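The pair of grippers at Vakness gets 30 minutes of care before anyone opens a locker with them, and the technician who looks after them loves every one of those minutes.

"People want to hear about the robot," she says. "I want to talk about finger pads!"

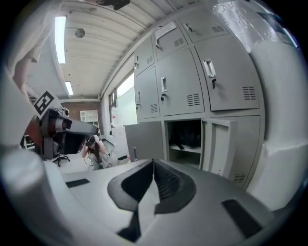 Rubber is her first check. She wipes each pad with a damp cloth, then presses along it with a thumb. The notch in the middle of the V gets a cotton swab — dust packs in there and the grip goes soft. She changes a set after 32 hours of use, worn or not.

Next come the marker cubes. "A scratch on a black square can cost you a morning," she says. She keeps spare prints from Ukemberg in a flat folder and seats each one with 2 screws, snug but never tight.
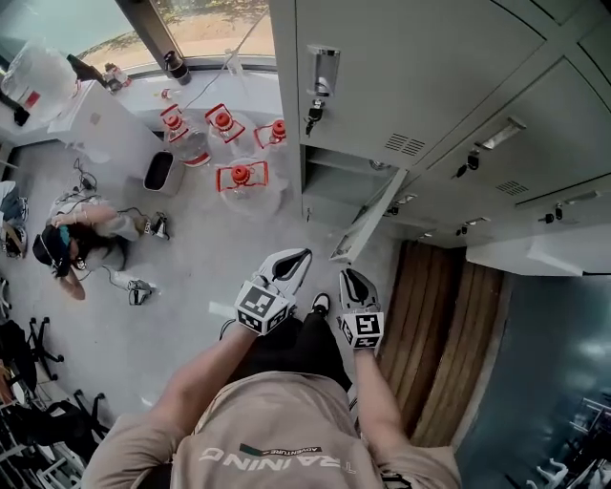 Cables she coils by hand at the end of the day. The Cerkero battery clips come off last, and she has a soft spot for them. "Such a good little latch. Listen to that click!"

Her next job is a new jaw spring, due in May.

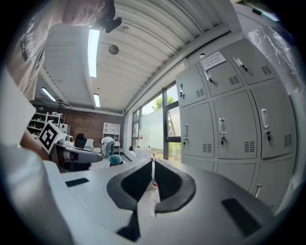

Gripper jaws and a bottle with a red label band, lockers at right.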